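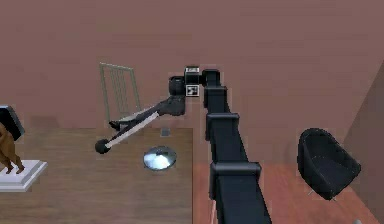 Re: [seltlow-makers] Arm sim, and is the stick too long?

Glenys Tapsell wrote:
> Had a go at loading your room file last night. It opened fine on my
> machine once I'd found the missing textures folder. Two questions.
> Why such a long stick on the gripper, and are you planning to try
> any of this on the real arm before November? I've got the bench
> booked out for the Wandano board until then, but I could shift it.
>
> Glenys

Hi Glenys, hi all,

Glad it opened! Sorry about the textures, I always forget that folder (it's in the zip now, and I've put it in the readme too, for what that's worth).

So, the stick. I wanted something I could tap and nudge things with without having to worry about fingers closing properly, and a white rod with a black ball on the end seemed the simplest thing going. In the render I've attached it's hanging over the table next to the shiny silver disk, which is what I'd like it to push about. You're right that it's long though. With the arm stretched out like that, any tiny error at the wrist gets a lot bigger by the time you reach the ball. I tried 18 cm and 61 cm just to see both ends of it, and the long one was hopeless – it sailed straight past the disk every time. I'm leaning towards the short one and moving the table closer.

The little black and white marker on the wrist is there so the tracking script has something to look for. It works well when it's facing the camera and not at all when the wrist rolls away, so I might stick a second one round the side. Has anybody here used 2 markers on one link? I can't decide whether to average them or just trust whichever is clearer. Cosgrove's old script did the averaging, I think, but I can't find my copy.

I had far too much fun with the furniture, by the way. The black tub chair took me a whole evening and does nothing whatsoever. The horsey statue on the plinth is at least handy as something to avoid hitting (8 collisions so far, all my fault, poor thing).

As for the real arm, yes please to the bench, but don't move the Wandano stuff on my account! I still need to sort the joint limits. I copied them off the Enonow sheet and the elbow lets itself go further than I'd trust with actual metal. If you've got the numbers you measured in the workshop, could you send them over? Even a photo of your notebook would do.

I'll put the short stick version up once the disk stops sliding off the back of the table. I suspect the friction is set far too low, so if anyone has a sensible value for metal on wood, shout.

Cheers,
Idun

Idun Ljungberg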